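Ticket 371
Subject: Grey marks on base of canvas totes after filling
Raised by: Packing
Assigned to: Workshop support, Lellar
Area: Packing bench, papered bay
Item affected: Clesto tote, natural canvas, green strap
Opened: November
Priority: Normal
Status: Resolved, one action open

Reported fault

Clesto totes are leaving the packing bench with grey smudges on the underside. The marks are faint on most bags and easy to see on a few. Out of a run of 200, final check put 9 aside. Contents on this run were the pastel pencil sharpeners, loose, no inner bag. The sharpeners themselves are clean.

The marks do not brush off. A dry cloth spreads them. Packing asks whether the canvas is faulty and whether the rest of the delivery should go back.

First response

Do not return the delivery yet. Please keep the rejected bags as they are, unwashed, and send one flat and unfilled from the same carton. Carry on packing, but put a clean sheet of kraft paper under each bag.

Note on the kraft paper: change it when it looks dirty. Do not turn it over and use the other side.

Reply from Packing

Flat bag sent. Kraft paper in use from 11:00. It slides when the bag is dragged towards the front and has to be held down with the other hand. Could it be taped?

Support: Yes, tape the back edge only, so the sheet can be lifted and looked under.

Check 1: canvas from the carton

Flat bag inspected under the desk lamp on both sides. No marks. Seams clean, no loose dye on the green strap when rubbed with a damp white cloth. Carton liner also clean. Two more bags pulled from lower in the same carton, same result.

The canvas is not arriving marked. Delivery stays.

Check 2: contents

A handful of sharpeners from the same batch shaken in a clean white pillowcase. No grey dust. These have not been used, so there is no graphite to shed. Marks on the rejected bags are on the outside only and do not come through the weave.

Contents ruled out.

Check 3: bench

Bench visited at 14:20. The pale top has grey staining, scuffs and white paint splatters towards the front. The worst of it is where a bag gets pulled forward for closing. The paint is hard and does not lift with a fingernail. The grey is less certain: some of it looks like old stain, some of it sits on the surface.

Also noted, a work glove kept on the bench beside the tote. Cream leather with a grey suede patch over the thumb and palm, dusty, dark smudges along the fingers. Added to the list of possible sources.

Worktop and tote, 14:20:

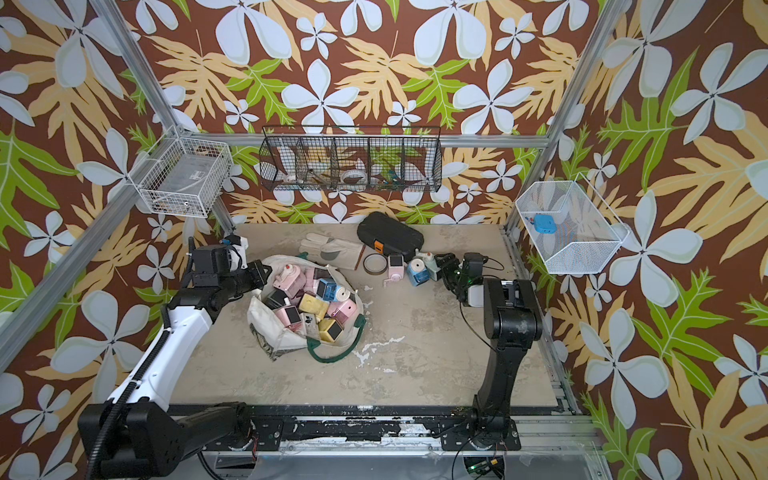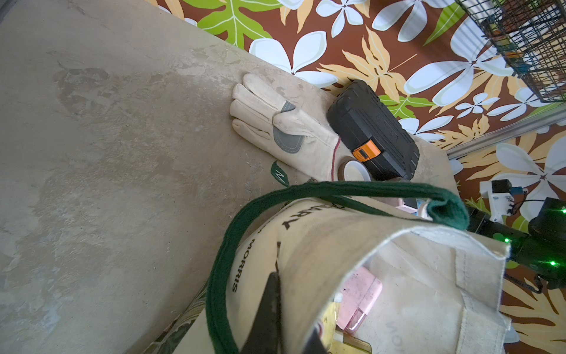 Check 4: rub tests

Method: damp white cotton cloth, folded to a pad, ten strokes with moderate pressure, then left to dry on the radiator before comparing. Fresh cloth for each spot.

Spot A, white paint splatter: no transfer.
Spot B, grey patch, front middle: clear grey transfer.
Spot C, grey patch, back left: slight grey transfer.
Spot D, glove, fingers: brownish smudge, darker than the marks on the bags.
Spot E, glove, suede patch: slight transfer, dusty, brushes off when dry.
Spot F, black plastic case, underside: no transfer.

Spot B is the closest match in colour to the rejected bags. Spot D is wrong in colour and would be expected on the sides and the strap, where the bags are handled. None of the rejects is marked there.

Check 5: repeat the fault

Clean Clesto tote filled to the normal level and dragged once from back left to front middle on the bare top. Faint grey mark on the base. Dragged again with the base slightly damp: heavier mark, same shape as on the rejects.

Same bag type lifted and set down, not dragged, dry: no visible mark.

This explains why only part of the run is affected. Packing confirms the top is sometimes wiped between cartons and bags go back on before it has dried.

Cause

Loose grey residue on the surface of the worktop, picked up by the canvas when a full bag is dragged. Worse when the top is damp. The type of residue has not been identified. The finish is mottled to begin with, and it is hard to tell dirt from pattern by eye.

Fix applied

1. Bench cleared, apart from the wall baskets, which can stay up. Tape and pens back in the black basket on the rear wall.
2. Top washed with Chiriac bench cleaner at the dilution on the bottle, left for 20 minutes, rinsed with clear water and dried with towelling.
3. Spot B tested again: slight transfer. Washed a second time.
4. Spot B tested a third time: no transfer on the cloth. The staining is still visible and will remain.
5. Itance packing mat laid from the back left corner to the front edge and fixed along the back. Kraft paper removed.
6. Glove moved off the bench. Packing to decide if it is still needed there.

Do not use cleaner on the wallpaper. A damp cloth near the bottom edge of the paper is enough, and keep it off the joins.

Retest

Tote filled and dragged the full length of the mat, dry, then again with a damp base. No marks. Cloth rubbed over the mat afterwards came up clean.

Follow-up from Packing

Mat is fine. The bag does not slide as easily, so it needs lifting at the front. The strap still drops into the mouth of the bag during filling. Separate ticket?

Support: Not needed. Fold the strap back over the outside before filling. If it will not stay, use a peg and remove it at closing.

Packing: Can the rejected bags be saved?

Support: One was washed by hand in cool water with plain soap. The mark has faded but is still visible on the base, and the canvas has shrunk slightly along the seams. Not fit for sale. Use them for storage in the bay.

Open action

Packing to rub the mat with a white cloth at the start of each shift until the end of November and note any grey. If the cloth stays clean, drop to once a week. If grey returns, reopen this ticket and attach the cloth.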